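Vistulano Cell Marking Kit

For bench arms sharing space with people. Floor tape, reach labels, laminated rule card, sign-off pad (40 sheets). Fits most tabletops, no drilling.

Rule card covers the basics. Stop button within reach of whoever is standing nearest. Speed down before teaching. Hands off the table while the arm is live, even for a dropped part. Cables tied back at start of shift. Card is A4, wipe clean.

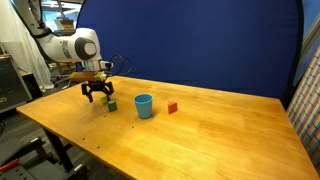 Arm over the table, gripper open, cup and cubes set out.

Not a substitute for your own risk assesment, do that first. Labels tested to 1,000 wipes. Refill pads sold seperately, code 583.

Bulk orders and site packs: ask for Sorcha Tully. Back in stock December.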